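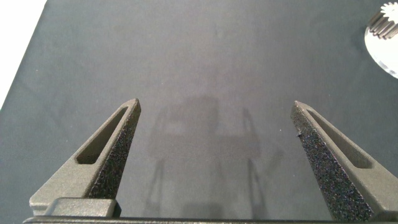

Figure 3. A flat, matte tabletop in dark slate gray.

4.2 Table color and complaints about dirt

The second question was whether people complain more about dark tables than pale ones, as every facilities manager we spoke to assured us they do. The managers were confident on this point and cited, variously, common sense, a former boss, and black cars. We could find very little published work that tested the idea in shared reading rooms, where the same table may serve a sandwich, a laptop and a nap within one afternoon.

Two public libraries took part. The Muvilwood branch had replaced its old oak-look tables with matte dark gray ones (a finish of the general type in Figure 3) in January, after a renovation in which gray was also chosen for the carpet, the shelving and, by a process we did not investigate, the drinking fountain. The Sikton branch kept its pale tables. Both branches use the same cleaning contractor, Daher, on the same nightly schedule, and both log comments from visitors in Kitell, a web form originally bought for reporting burst pipes.

The Kitell logs for the study period held 3854 entries. Most had nothing to do with tables. Heating was the favorite subject at both branches, followed by other people's phone calls and the parking lot. We kept any entry that mentioned a table, desk or "surface" together with a word for dirt, and two coders then read each of these without knowing which branch it came from. Blinding was imperfect, as Muvilwood visitors tended to mention the renovation whether or not it was relevant to their complaint. Disagreements between coders were settled by discussion, except for one entry reading only "table. again." which was dropped.

Complaints about dirt were more frequent at Muvilwood than at Sikton once we adjusted for visitor numbers. So far the managers were right. The content of the complaints was less obliging. At Muvilwood people wrote about dust, crumbs, lint and the ghostly arcs left by a cleaning cloth. At Sikton they wrote about coffee rings, ink and "something sticky." In other words, each finish appeared to hide one class of dirt and advertise another, and visitors reported what was advertised. Swab readings taken before opening time showed no clear difference between the branches, which suggests that Daher's crews were cleaning both sets of tables about equally well and getting unequal credit for it.

We also asked 300 visitors, split evenly between the branches, to rate the table they were sitting at from "very dirty" to "very clean." Ratings at Muvilwood fell on bright days and recovered under cloud. Low sun across a matte dark surface picks out dust that no one would otherwise have an opinion on. Seats along the south windows did worst, and these are also the seats people compete for, so the branch's most wanted places were its lowest rated. Sikton showed no such pattern, though its windows face a parking structure and the comparison may be unfair to everyone involved.

Two cautions apply. First, the dark tables were new, and people may inspect new furniture more closely than furniture they have long since given up on. The Muvilwood logs give some support to this: complaints peaked soon after the renovation and then declined, though never to the Sikton level. Second, visitors who bother to fill in a form are a particular group. A small number of them account for a large share of the entries, and one appears to hold cards at both branches.

Muvilwood has since asked for a midday wipe of the window seats. Daher began this in August 2024, too late for the figures given above, and we return to the cost of it in Section 5.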